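3.2 Oberflächen und Reinigungsverhalten

Die Einteilung der Arbeitsflächen folgt dem Schema von Fothergill und Raju, das nach Material, Fugenbild und Art der Nachbehandlung unterscheidet. Für die vorliegende Untersuchung wurden am Standort Nestham 3.295 Abklatschproben ausgewertet, verteilt auf 60 Tische. Flächen mit Beschichtung und Flächen mit reiner Ölbehandlung wurden getrennt geführt, da sich die Restfeuchte nach dem Wischen deutlich unterscheidet.

Bei verleimten Massivholzplatten lag die Keimzahl an den Leimfugen höher als in der Feldmitte. Der Unterschied blieb auch nach dem zweiten Reinigungsgang bestehen – allerdings nur bei Platten, deren letzte Ölung mehr als drei Monate zurücklag. Appiah und Darwish berichten für den Standort Ultach einen vergleichbaren Verlauf, verwenden jedoch eine kürzere Einwirkzeit. Ein direkter Vergleich der Absolutwerte ist deshalb nicht zulässig.

Der Einfluss der Holzart konnte nicht abschließend geklärt werden. Im Teilkollektiv Konmont fehlten für zwei Tische die Angaben zum Lieferanten; beide wurden aus der Varianzanalyse ausgeschlossen. Die Proben vom Juli wurden wegen der abweichenden Raumtemperatur gesondert ausgewertet (Anhang B). Den Plattentyp mit heller Holzoberfläche zeigt Abbildung 3.

Abbildung 3: Rechteckiger Tisch mit heller Holzplatte auf grauem Betonboden.
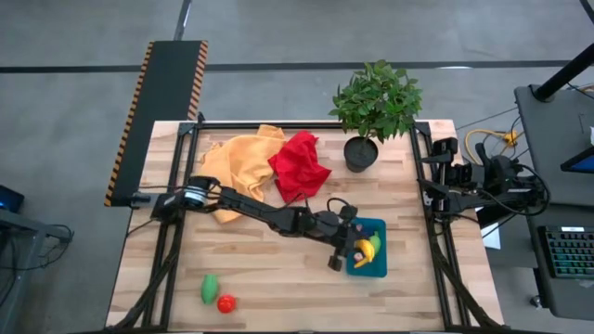 3.3 Statistische Auswertung

Die Keimzahlen wurden vor der Analyse logarithmiert. Als Zufallseffekt ging der einzelne Tisch in das Modell ein, als feste Effekte Standort und Nachbehandlung.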